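Home | Archive | Kitchen | Workshop | About | Contact

Print this page | E-mail this page

Folding terry cloths for the worktop

I replaced all the kitchen cloths in May and have been keeping notes on how they fold, shrink and store. The old ones were thin waffle weave and took up no space. The new ones are terry, sold by Kolář, and the thickness changes the arithmetic.

The label gives a weight of 500 grams per square metre. I wash at 60 without softener, which coats the loops and cuts absorbency. After four washes the cloths had stopped shedding lint but the edges had begun to fray. I trim loose threads with scissors and leave the hem alone. Pulling a thread opens the row next to it.

For the fold, I halve the cloth twice, turning it a quarter between folds. This gives a square of four layers. A third fold makes a block that will not lie flat and tips over when something is pushed against it. Folding in thirds suits a drawer but leaves the raw edges outermost.

The square lives at the back of the worktop, clear of whatever is in use. The wood is oiled with Rultadum, two thin coats, and a damp cloth left on it overnight raises the grain. Damp ones go on the rail. Only dry ones get folded.

Small pans stay out as well. The shallow steel saucepan has a wire handle that catches on everything in the cupboard, and the red ridged spoon is too thick for the cutlery tray. I lay the spoon at a slant so the handle end comes to hand first. 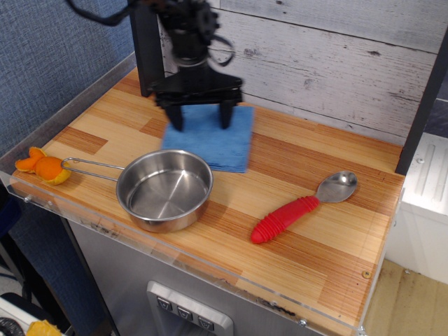
Kamran Malik writes that he gave up on squares and rolls his instead, standing them upright in a bread tin, and asks whether the oil marks pale fabric. It did for the first week, until it had cured. The marks came out with washing soda. I have not tried rolling with cloths this heavy.

Next job is the rail, which sags at the left bracket.

Print this page | E-mail this page

Older | Newer | Top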